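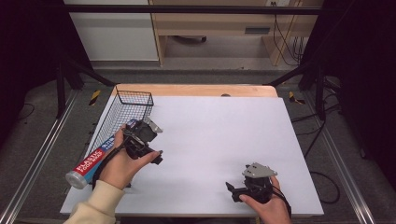 Mernstead Allotment and Garden Society
Minutes of the autumn meeting, Oct 28, 2020

I took the notes again as Ute Wegener was in the chair and can't do both (she tried in the spring and we ended up with half a page and a drawing of a leek). If I've got you wrong, shout and I'll change it.

Present: 14 of us in the end, some on the screen and some on the phone. Apologies from the two plots by the gate.

1. Last minutes
Agreed, with one change - it was the Iston Lane hedge that needed cutting, and I'd put the Seidel path. Sorry!

2. Money
We have £1,808 in the bank. Of that, £600 is set aside for the water tank and we all agreed not to touch it, whatever happens with the fence. Rents are nearly all in. There was a bit of a chat over whether new people should pay for the whole year if they start in autumn. We said half, and we'll look at it again next year.

3. Water
This one took up most of the evening. The tap at the bottom end drips, the tap at the top end has hardly any pressure, and the one in the middle is fine but everybody queues for it. Ute has two prices for a second tank. Prodonora want £347 for the tank and fittings, delivered to the gate. The other firm came in a bit lower but wouldn't bring it up the lane, and I really don't fancy rolling it up there myself. We went for Prodonora, all in favour bar one, who would like it written down that he thinks a green tank would look nicer than a black one. It's written down!

Where to put it is still open. I said by the compost bays, Ute said behind the shed, and we went back and forth until someone's phone battery went. We'll meet up there and look at the ground properly. 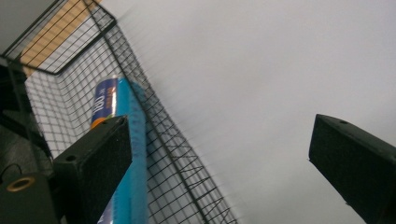

The old tank stays where it is for now. It needs a new lid before it fills up with leaves again, and I've said I'll measure it.

4. Seed order
The list went round by email and 32 packets are wanted so far, mostly beans. I've still to hear from the far row. The order comes to £122 with postage, and if we get it in before December we get the early discount (I do the order on my own card, so please pay me back quicker than last time, you know who you are). Broad beans got the longest talk. Half of us sow now and half wait for spring, and I don't think anybody changed their mind. I'm sowing now, under fleece, and will report back.

5. Seidel path
Very muddy and slippery by the bend. We've been offered a load of wood chip for nothing, as long as we can take all of it in one go. Agreed to say yes. Bring your own barrow and fork, keep your distance from each other, and please don't leave the heap blocking the gate as the farmer does need to get through.

6. Plot 9
Empty since the summer and full of bindweed. The next two names on the waiting list would like to share it, which seemed a lovely idea to all of us. Ute will ring them. We'll knock a bit off the first year's rent because of the state of it.

7. Anything else
Somebody has a spare greenhouse door, glass all there, free to whoever can lift it. Bonfires: only after dusk please, and not when the wind's towards the houses on Iston Lane. We had a complaint and it was a fair one.

To do
Ute - order the tank, ring the waiting list, say yes to the wood chip
Me - measure the lid, chase the far row, send the seed order
Everyone - look in your sheds for the long hose, it's been missing since August

Next meeting in December, on the screen again unless things change. Ute will send the link round.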